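Visit Report: Audience Measurement Center, Wenimlow

On Jan 17, 2023, members of our media research group visited the Wenimlow offices of Bech, which tracks how households in the region watch television and streaming services. The visit was hosted by Teresa Kavanagh, head of panel operations.

Ms. Kavanagh opened with an outline of the household panel. It now stands at 934 homes, and the company intends to reach 2,000. Each home receives a small meter, made by Desteck, that notes which channel or service is on and for how long. Viewers log in with a button — a step that younger members of the household often skip.

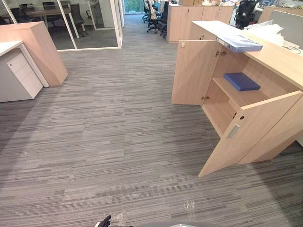 Missed log-ins were the main topic of the morning session. Bech telephones a home after 7 days without a button press, and the staff reported that most families resume once reminded. Our members asked whether the calls themselves might change viewing habits. Ms. Kavanagh agreed that this was possible and said a study would begin in February.

The afternoon was given to Flandora, the software that turns meter records into daily ratings. Figures for live viewing are released the next morning at 9, while recorded viewing is added a week later. Several members felt that the two sets should be labeled more clearly in the public tables, as newspapers tend to quote the first and overlook the second.

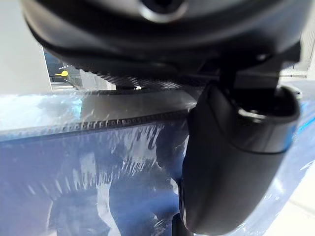

A black gripper finger and its housing, seen at close range.

The group thanks Bech for its hospitality. Members who wish to receive the presentation slides should write to the secretary.

Comments

R. from the north branch: Did they say how homes with only a tablet are counted?

Membership desk: They are included if the tablet uses the home network.

gladys_t: Thank you for the report. I would gladly join a second visit.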